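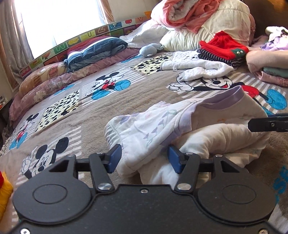
Filed under: Laundry & Closets > Folding > Do the Gadgets Help?

Every few months a reader sends me a link about robots that fold laundry and asks whether it's time to stop learning to do it properly. My answer has been no for years and it is still no, but this time I read the whole paper, appendix included, because the method in it is one you can borrow for your own pile without owning anything with a motor.

The paper is from a group at Sturden led by Jana Lindemann. The approach is simple enough. People do chores in real homes while holding a pair of grippers in their hands, the same shape of gripper the robot will later have, with a camera on each. No robot comes to the house. The recordings go into a model, and the model is supposed to learn where to grab and how to move. They collected 1207 folds of small clothing this way and kept 648 of them for training.

Look at those two numbers for a minute. Close to half of the folds got thrown out! The paper says they were dropped for "incomplete or ambiguous outcomes," and I would love to know how many were dropped because the shirt looked terrible at the end. If I only counted my good folds I'd have a very tidy dresser too.

The result everybody passes around is that the robot could fold a child's top it had never seen before. Fine. Read down to the test section and you find 20 tops, each one laid out on a plain table, front side up, sleeves already pulled out of the body. Anyone who has emptied a dryer knows that getting to that point is most of the work. They did run a second test from a crumpled start, and the robot managed 4 of the 20. That one is in the appendix. I don't think they hid it, exactly, but it didn't make the press page either.

So, what's worth stealing from it?

Fold with two fingers on each hand

A gripper has two fingertips and no palm. If you fold that way, thumb and forefinger only, you find out fast which grabs matter. On a small top there are the two shoulder seams and the two bottom corners, and the rest of your handling is mostly fuss. Try it on one load. It's slow and annoying, and then when you go back to your whole hand you'll notice you've quit patting and smoothing things that were already flat.

Find the neckline first

This is the one finding in the paper I believe without reservations. The folds that started at the neck were kept far more often than the folds that started wherever the hand happened to land. Knit necklines are ribbed and a little stiffer than the body, so you can feel one in a heap without looking. Hold it open, let the top hang, give it one shake. The sleeves mostly sort themselves out. If they don't, reach in through the bottom hem and pull the cuff back through before you set the thing down.

Flatten away from you

Put the neckline down on the far side and draw the hem toward you. Most of us do the opposite and push the fabric out, which bunches it up against the bed. The Sturden people noted this too, in one sentence, and then said nothing more about it. I've told readers the same thing since this column was printed on paper, so I'd like my citation.

Use the bed, but know what it does to you

Beds are the right height for some backs and give you room to spread out. They're also soft. A plush blanket grabs at cotton knit, and that drag is handy when you want a sleeve to stay where you put it and a nuisance when you're trying to slide a finished fold over to the pile. Lift it. Don't slide it. A busy print under the clothes also makes it harder to spot a sock or a tag, and if the researchers want to impress me they can report their numbers by surface. They recorded in homes and tested on a table, and those are two different jobs.

Quilted and puffy things are a separate load of work

Anything padded springs back. Fold it in half, press with your forearm, count to three, fold again. For a long sleeve on a quilted jacket, lay it across the body first and trap it under the first fold. The paper leaves padded clothing out of the tests altogether, and nothing in it explains why. I could guess.

Stack by how it behaves

Sweaters and heavy knits on top, since their weight flattens what's under them but they mark easily if they're on the bottom. Thin cottons low. Rolled things don't go in the middle of a stack or the stack leans. I don't sort by color and I've never understood people who do, unless the drawer is for show.

About the products

Two outfits are already borrowing this sort of research in their ads. Arnura has a folding arm you can put a deposit on, and Fuchs has a "learning" rack for people with closets bigger than my kitchen. I wrote to both in February and asked the same question: how does it do from a basket, unsorted, with some sleeves inside out? Arnura sent me a video of a towel. Fuchs sent a discount code. When one of them sends me an uncut recording of a mixed load of kids' clothes, start to finish, I'll watch every minute and write it up here – and I'll say so if it's good.

To be fair to Lindemann's group, they don't claim to sell anything. Their last page says the method "reduces the cost of collecting demonstrations," and I believe that part. Recording a person at home has to be cheaper than hauling a robot up the stairs. Whether more recordings get you from 4 to 20 is a different question, and the paper has one chart on it, and the line on that chart goes flat well before the end.

Next column is mildew in the Baslow front loader, the door gasket in particular. Several of you wrote in about the little drain holes at the bottom of it. Yes, a pipe cleaner works.

We use cookies to remember your preferences and count visits. By continuing to browse, you accept our cookie policy. Accept | Manage settings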